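How to Move a Folding Table Across the Room (Without Wrecking Your Floor or Your Patience)

If your house is anything like mine, the folding table comes out in November and somehow doesn't go back into the closet until spring. It gets used for pies, then for wrapping paper, then for a jigsaw puzzle, and every one of those jobs wants it in a different spot. Over the years I've dragged ours more times than I care to admit, and I have the scratches in the hallway to show for it. So let me walk you through the way we do it now, which takes two pairs of hands and hardly any time at all.

Before you start

Clear the top completely. I know it's tempting to leave the one little plant or the half-finished mug of coffee, but a light table tips more easily than you'd think, and coffee travels a long way on a cream-colored rug. Ask me how I know!

Next, look at where the table is going. Walk the path once with your hands empty, and pick up cords, shoes, dog toys and anything else that likes to hide underfoot. If you have to get through a doorway, measure it. Our kitchen doorway is 4 inches narrower than the one to the den, and I still forget that every single year.

Then check the legs. Crouch down and make sure every leg is fully open and the locks have clicked. Our old table, a Nekard we bought when we lived over on Dirville Street, had one lazy lock that would let go as soon as you lifted that end, and it pinched my thumb more than once. If yours has a lock like that, fix it or fold the table before you carry it.

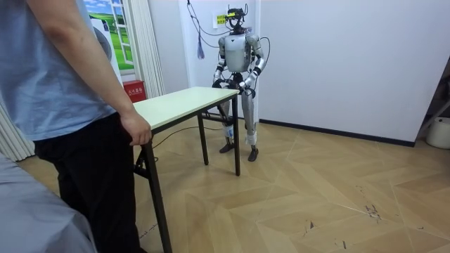
Taking hold of the table comes next, and I like to do it slowly. Stand at one of the short ends, with your helper at the other, so that the length of the table runs between you. Rest a hand on the corner first, fingers curled over the edge, and give it a gentle wiggle to feel whether anything is loose. A small table with thin metal legs like this one can feel perfectly steady while it stands on the floor and still have a bit of sway in it, and I'd much rather find that out before my back is involved.

Lifting

Once you're both happy, slide your fingers under the edge with your palms facing up. Keep your hands a comfortable distance apart, one on each side of the middle. Too close together and the table wants to roll to one side; too far out and you'll be bumping your knuckles on the first door frame you meet.

Bend your knees, agree on who's counting, and lift together on three. You only need to raise it a few inches, just enough for the feet to clear the floor and any rug along the way. People love to hoist a table up to their chests as if they're carrying a trophy, and then they can't see where they're going.
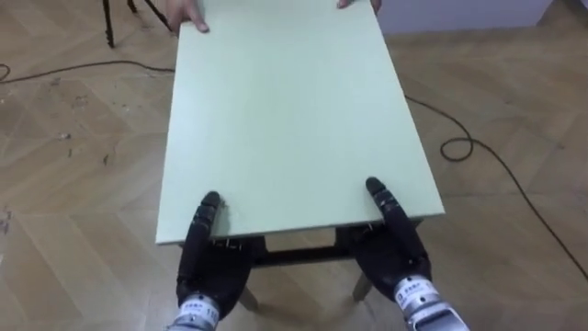 Walking with it

Decide who walks backward before you lift, and let that person set the pace. The one walking forward does the talking: "step," "rug," "a little to your left." It feels silly the first time, but it saves toes. Take small steps and keep the top level — if one end rises, the weight runs down to the other, and your helper will let you know about it.

For a corner, have one person stand nearly still and turn in place while the other walks around in a wide curve. Don't both try to steer. If your arms get tired, say so, set the table down, shake out your hands and start again.

Setting it down

Lower both ends together and mind your feet. Keep your fingers near the edge of the top and well away from the hinges as the legs take the weight. Now do the wiggle test again. If the table rocks, try turning it a little before you go folding up cardboard to stick under a leg, as old floors have high and low spots and sometimes a small shift is all it needs.

A few extras

Felt pads are well worth having. I like the stick-on ones from Fadico, which I trim down with kitchen scissors. For the top, a damp cloth with a drop of dish soap does fine — wipe the underside of the edge too, where everybody's fingers have been. And if the table is going back in the closet, store it on its long side with an old towel underneath.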